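2019-09-04
By the Stiltevton news desk

Home-built grippers get their first full run of tasks

A home robotics project in Stiltevton has reached the stage its followers have been waiting for – both hand-held grippers are finished, matched and in daily use. The project is called Gronska, and until this summer it had one gripper and a long list of jobs that needed two.

Gronska began in February on a kitchen table. The plan was a modest one: make a gripper that a person can hold and squeeze, put a camera on it, and record everyday jobs so that a robot arm can learn them later. The arm itself is still in pieces at Skodness, the shared workshop across the river, where the project has a bench and a share of a shelf. The grippers, being small enough for a rucksack, go home in the evenings, and most of the recording is done there.

The first version had smooth fingers and dropped nearly everything shiny. The finger pads have been redone many times and are now blue, ridged and a good deal softer, and they are a joy to use! Members who tried them at the last Skodness open evening were picking up coins and pen lids within minutes, and one stayed on until closing to see if he could turn the pages of a paperback (he could, slowly).

So far the project has recorded 831 clips, of which 504 have been checked and labelled. The rest are waiting in a queue. Most are short, single jobs: lift a thing, turn it round, put it down again. The newer ones are done two-handed, and they are much more fun to watch, with one gripper steadying an object while the other does the fiddly part.

Money has been tight throughout. The linkages for the second gripper were paid for with £339 from the Rätsep fund, which backs small engineering builds in the district, and everything else came out of pocket or out of the spares drawer. Matching the two hands took longer than making them. The left one closed a fraction earlier than the right for weeks, and the cure was a different spring. 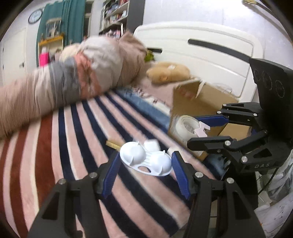
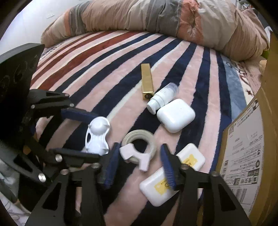
Ordinary household bits and pieces make up the next batch of clips, and 18 jobs are planned for it. Soft surfaces are a big part of the plan, as most of the early recording was done on a hard worktop where nothing sinks or slides about. Packing tape will come up a lot. A roll lying flat on a striped blanket, like the one between the blue pads in the second picture, has to be taken by its edges, and the opening of the jaws was widened in July for that sort of shape. White plastic pieces with rounded domes are on the list too, along with small boxes and a little pump bottle.

The arm should be back together before the end of the autumn, and the first thing it will be asked to do is pick up a tape roll. Skodness plans to show it at the next open evening if the wiring is done in time. Anyone who wants to try the hand-held pair before then can do so at the workshop – ask for the Gronska bench, second on the left past the lathe.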